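3. Lost property on the Prarelen line

3.1 Setting

Prarelen is a regional coach operator with one depot, one front counter and 29 vehicles on the road in winter. Lost property is handled at the depot only. Riders phone, or come in, or (mostly) do neither. We were interested in that last group. Earlier work on unclaimed goods treats the owner as someone who has forgotten, or who doesn't value the thing enough to make the trip. Our interviews don't bear this out very well. Many riders knew exactly what they'd left and on which run, and could describe it months later down to the scuffs. They just didn't think a company would have kept it.

Counter hours matter here. The counter shuts at 4:30, before the afternoon coaches from Abdella are in, so a rider who leaves something on the way home can't ask about it the same day. Several had tried the door once and given up.

3.2 Data

Two sources. First, the depot ledger, a paper book filled in by whoever is on counter. Entries give date, route, a short description and, sometimes, what became of the item. We transcribed 800 entries. Handwriting was a problem in the older pages and we left out lines neither of us could read. Second, 37 interviews with riders, 27 of them by phone, the rest at the Abdella stop shelter in December, which was cold and made for short answers. Interviews were coded by the first author and then again by Lucie Friesen, who had not seen the first set of codes. Disagreements were talked through. Where we couldn't settle on one code both were kept.

Consent was verbal. Names of riders are changed throughout.

3.3 How things get named in the ledger

Clothing is easy. "Toque, green." "Left mitt, child's." Staff write the noun first and a colour after, and riders on the phone use much the same words, so a match gets made quickly. Phones and wallets go in a locked drawer and are written up at length.

The trouble is with parts. A part is a thing that belongs to another thing, and without the other thing the person on counter has no noun for it. The ledger falls back on "plastic piece", "bracket?", "bit of something", or on one page just "thing". A rider calling about the same item will say what it goes to — the stroller, the humidifier, the kid's marble run — and the two descriptions never meet. We call this a naming gap. It isn't a memory problem on either side. Both parties are being accurate.

Colour is then doing nearly all of the work. In the parts entries colour is often the only word the rider and the ledger share, and grey is the worst of them becuase so much moulded plastic is grey. Staff know this. One told us she'd stopped writing it down.

Size is hardly ever recorded. Neither is the seat, though drivers often know it when they hand the item in. That information gets lost between the coach door and the counter, usually in under a minute.

Figure 3 gives a sense of the kind of small item we mean. The red-orange block with the knob would be written up by its colour and probably found again. The dark grey curved piece is harder, could be a bracket, could be a scoop. The navy oval we'd call an insole, or a pad, and a rider might call it either.

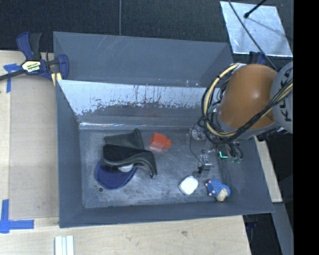
Figure 3. Small items of the sort that are hard to name in a ledger.

3.4 Coding scheme

Each ledger entry got one of four codes: whole object, named part, unnamed part, unclear. Whole object covers anything a stranger could name without help. Named part needs both the part and its parent ("lid for thermos"). Unnamed part has a description but no parent. Unclear is everything else, including water damage to the page.

Josto and Droltura, the two feeder services, keep there own books and were not coded. Droltura's is a spreadsheet with a drop-down list, which forces a noun and so hides the gap we were after. Worth a separate look. Food was excluded, as were umbrellas, which Prarelen doesn't log.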